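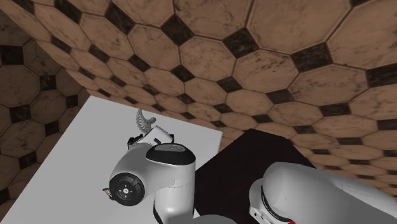
By the pale tabletop, Clenville

Getting soap film off marble wall tile?
Theda Voß
Hello all! My aunt swears by vinegar, but I'm nervous (we have 700 tiles, bless us) and would so love some advice before I start scrubbing.

Wilfredo Cabrera
Oh please, no vinegar, dear! It etches marble. Use a pH-neutral stone soap, warm water and a soft cloth, then rinse and dry.

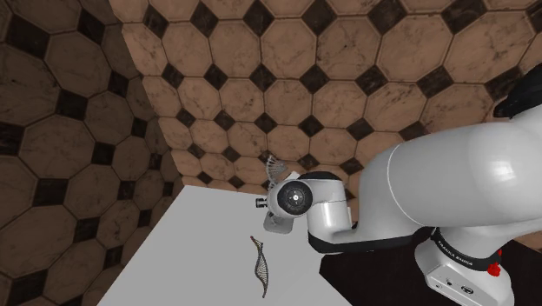

Mindasach, December

Gisela Lenz
What Wilfredo said. I go over mine every 8 weeks, with the radio on and plenty of old towels.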